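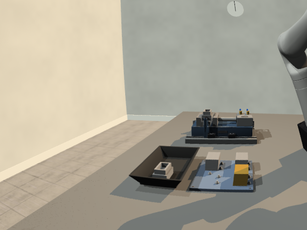 Clidel's planning team rewrote its task planner over the winter and has spent the months since finding out which parts of the old one had been doing useful work by accident. The lead engineer on the project describes the result as smaller and slower to start, with fewer surprises once it is running.

The planner takes a goal state and a model of a workcell and returns an ordered list of motions. Nearly all of the testing is done in simulation, on a table with a vise, an open tray and a pegboard plate.

"The vise is where the old code failed," the engineer said. "It treated the jaws as static geometry. You could get a valid path to a part, and the path assumed a jaw opening from three steps earlier."

In the new version each fixture carries its own state, and the planner may not query collision geometry without naming the state it wants. The change touched 233 call sites. Most were mechanical edits. A few exposed checks that had been running against an empty world.

Regression runs now cover 3,000 randomized layouts. Block positions on the plate, the pose of the part in the tray and the jaw opening are all sampled. Each query gets a budget of 50 milliseconds before the planner falls back to a coarser search.

"People ask why we don't raise the budget," the engineer said. "We tried. The queries that fail at 50 mostly fail at ten times that. They are badly posed, and I would like to hear about it early."

Perception is kept separate. Brastudov, the pose estimator, publishes a part pose with a covariance, and the planner rejects anything above a fixed threshold. Small parts inside the dark tray are the usual source of rejections. The engineer considers the threshold too strict for trays and too loose for the vise, and wants it set per fixture.

Logging took longer than expected. Every plan is stored with its random seed and scene file, so a failed run can be replayed on a laptop. "Before that, a bug report was a sentence in chat," the engineer said. "Now it's a file, and I can step through it."

The next release, planned for March, adds regrasping. Support for two arms has been put off.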